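4.2 Drawers, baskets and the claim of "a place for everything"

Most advice on kitchen storage rests on one idea, which is that a thing kept behind a closed front is a thing put away. We went into this part of the study doubting it, and the records have not done much to change our minds. The idea is old, it sells cabinets, and it is hard to test because people who own a lot of drawers tend to answer surveys as though they were glad of them.

The Skerkby household records list 2878 separate acts of putting something away. An act was entered when a person set an item down and let go of it in a spot they later named as its home. We would not lean too hard on that wording. "Home" was whatever the person said it was, and some people said the counter. Earlier work threw such answers out as errors. We kept them in, partly from stubbornness and partly because dropping them seems to us to settle the question before it is asked.

Of these acts, 596 ended in a drawer. That is a small share for a kind of furniture that takes up so much of a kitchen plan and so much of its cost. The usual reply is that drawers hold things that are seldom moved, so few acts should be expected. This may be so. But the same reply would let us defend a locked trunk, and we have not seen it put in a form that could turn out to be false.

Produce is the harder case. Handbooks disagree about whether root crops, corn and squash belong out in the air, in a cold place, or in a deep drawer with slots cut in it. The Sernon guide favors the drawer for nearly all of them and gives no source. The Acuña plan favors open baskets and gives several sources, most of which quote one another. In the records, produce was left in open containers far more often than it was shut away, and this held in kitchens that had been fitted with produce drawers on purpose. We do not take this as proof that baskets keep food better. Nothing in our data speaks to spoilage, and we wish that papers with the same kind of data would stop hinting that theirs does.

A second claim is that a drawer saves time because the whole of its contents can be seen from above. This is true of a shallow drawer that is pulled all the way out and has little in it. It is less clear for the drawers people have. The February visits found a good deal of layering, with packets under lids and lids under cloths, and the flat items were the first to be lost. Cards, seed packets and folded papers slid to an inner wall and stayed there. When asked, people could often say that such a thing was "in the drawer" but could not say which one, and around 500 of the entries marked "not found" in the visit sheets are of this sort. An item that is known to be in some drawer is only slightly more put away than an item known to be in some room.

Figure 3 bears on the contrast between the two kinds of storage. The wicker basket on the tabletop shows its two corn cobs at once, with nothing opened or moved. The wooden drawer has a long bar handle and, pulled out, proves to be mostly empty but for a small green card or packet lying flat near an inner wall. A storage volume of that size given over to a single flat item is what we mean by poor use.

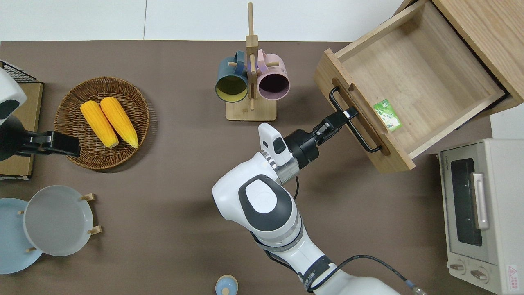 Figure 3. Open and closed storage: yellow corn cobs in a round wicker basket (left); a pale wooden drawer with a black bar handle (right).

Archana Pant objects that emptiness in a drawer should not be scored as waste at all, and that a kitchen with no slack in it is a kitchen where the next bag of groceries has nowhere to go. She would have us count the free space as a service the drawer is giving, and she notes that our measure would rank a jammed drawer above a usable one.

The second half of this is fair, and the measure was changed on 9/15/22 so that drawers which could not be closed in one push no longer score as full. The first half we find less convincing. Slack is useful when somebody plans to use it. In 16 of the Skirau kitchens we asked what the emptiest drawer was being kept free for, and the answers ran to "nothing yet" and "I forgot we had that one." Until there is a way to tell reserve space from forgotten space, we report the two together and treat any large figure for "available capacity," ours included, with caution.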